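Korport teaching handset, reviewed after a month on the bench
Posted Friday, April 18, 2025
Review by Bezawit Lemma

The Korport handset costs $139 and does one job. You squeeze it, the gripper closes. You move it, the arm follows, and everything gets recorded so the arm can be trained on it later. I bought mine in March to replace a gamepad, which I never got on with for anything that needed a wrist turn.

Setup took an evening. The manual is thin and skips the step where you zero the trigger with the fingers wide open, so do that first. After that the wrist camera came up in the recorder without any extra drivers.

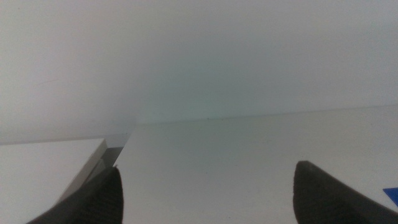 Feel and control

The trigger is the best part. It has a long, even pull, and the fingers stop where you stop. Height is harder. On a white table against a white wall the wrist view gives you very little to judge distance by, and I came down too hard a lot in the first week. Turning the speed down to 3 fixed most of that. A darker table would help too, but I wanted to keep the one I have.

Your own wrist gets tired. I do nine demos and take a break.
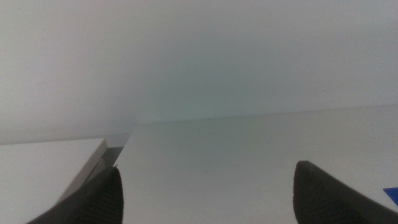
The lag is small enough that I stopped thinking about it after the second day. The cable is too short, though, and it pulls if you stand to the side of the arm. I added an extension and had no dropouts.

Recording

Each demo is saved with the wrist view and the fixed view side by side. I would not skip the fixed one. For small things like a plain blue card or a little white shoe with black and red stripes, it shows how far apart they are on the table, and the wrist camera often has only a corner of the card. 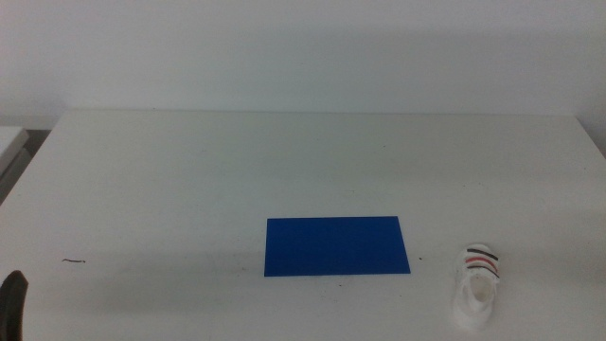 Photo: Bezawit Lemma

Deleting a bad demo takes two clicks and a confirmation, every time, and there is no way to delete several at once. The recorder also slows down once a project gets near 2000 files. Splitting the project in two got around it.

I would buy it again at this price. If you already own a handset with a good trigger, wait and see if they lengthen the cable.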